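Last updated: April

Project report: Arrangement of a packing table for small printed cartons

1. Purpose

The project examined how small cartons should be placed on a work table before labelling and packing. It was carried out in the packaging workshop at Hastness as part of the second-year module in workplace layout. The task was set by Drirus, a supplier of boxed stationery, which packs by hand in short runs. A normal run is 3,000 cartons.

The company's complaint was that cartons with a printed top were reaching the outer case with scuffed corners. Cartons were being pushed along the table surface from one side to the other, then turned by hand for the label. We were asked to suggest a layout using furniture already available and to avoid any change to the carton itself.

2. Background

Živković describes two causes of corner wear in light board cartons: sliding contact with the table, and pressure from the fingers when the carton is turned in place. The first depends on how far the carton travels. The second depends on how firmly it is held, and is harder to measure.

The Sositz layout method was used to draw up the table plan. It starts from the point where the item is worked on and places everything else outwards from there. Materials used for every carton go nearest, and materials used once per case go furthest away.

3. Materials

Table: white top, matte finish, clear of fixtures.
Work point: round disc, cream with a thin black rim, laid flat.
Cartons: small, rectangular, white sides, mottled purple print on the top and ends.
Sample size: 300 cartons, divided equally between the 2 layouts tested.

Outer cases and labels were stored off the table in both layouts.

4. Method

Layout A had no fixed work point. Cartons were slid in from the left, turned on the table surface, labelled and slid out to the right.

Layout B used the disc as the work point. Each carton was lifted on to the disc, labelled there and lifted off. The disc was placed centrally in front of the working position, within reach of both hands. The carton did not need to be squared up to the table edge before it was held.

Corners were inspected under a desk lamp after each batch. A corner was recorded as marked if the white of the board showed through the print.
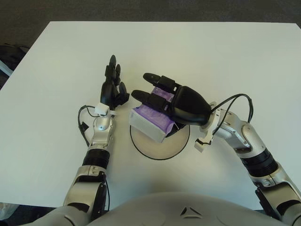

5. Results

Layout A gave more marked corners than layout B. Most of the marks in layout A were on the lower edges of the printed ends. In layout B the few marks recorded were on the upper edges, where the carton is gripped.

Layout B was slower at first. The difference narrowed during the second half of the batch but did not close.

6. Limits of the work

One carton size was used. The inspection was by eye and the same person did all of it, so borderline marks may have been judged unevenly. Labels were applied to the top only. A carton labelled on the end would have to be turned further, and the result for layout B might not hold.

7. Recommendations

Use a central disc for all cartons with printed ends. Lift the carton on and off it. Keep the area to either side of the disc free so that both hands can reach the carton. Repeat the test with the larger carton before the layout is adopted for full runs.

Contact the module office | Copyright Hastness, student work | Back to top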